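### 3.2 Trays and pockets

Most of what we learned about small-parts storage came from the humble tray. Over one winter, beginning in December, we followed 1,704 placements of small electronic parts at the Clongate workshop, and we were surprised by how much the shape of a pocket matters! A pocket that looks generous on a drawing can feel fussy on the bench, and a shallow one can be a real pleasure to use.

We grouped the pockets by depth and by how much room they leave around the part. Processor chips were our favorite subject. They are flat and square, with a bright metal heat spreader on top and a thin green border of substrate around it, so even a small tilt catches the light and is easy to spot. Figure 2 gives a good idea of what we mean by a "tilted seat," the term we use through the rest of this section.
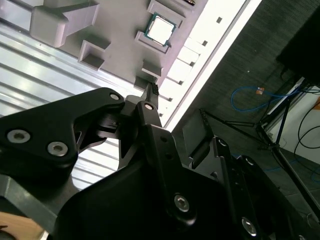
**Figure 2.** Processor chip sitting slightly tilted in a shallow square pocket of a light gray fixture tray.

Tilted seats turned up 242 times in our records. We had expected them to be spread evenly over the tray layouts, but they were not, and this is the part we find exciting. The Dresus layout, which puts its pockets close together, had far more than its share. The Tawhiri layout uses wider spacing and had only 57. Both were used with the same parts and on the same bench, so spacing looks like a strong candidate for the difference, although pocket depth varied a little too and we can't fully separate the two.

Raised blocks deserve a study of their own. They give the eye something to line up with, and people who worked with the trays told us they soon stopped looking at the labels and went by the blocks alone. We would love to see this tested with other parts (memory modules would be a great start), and the Plumimen layout described in Section 4 was drawn with that in mind.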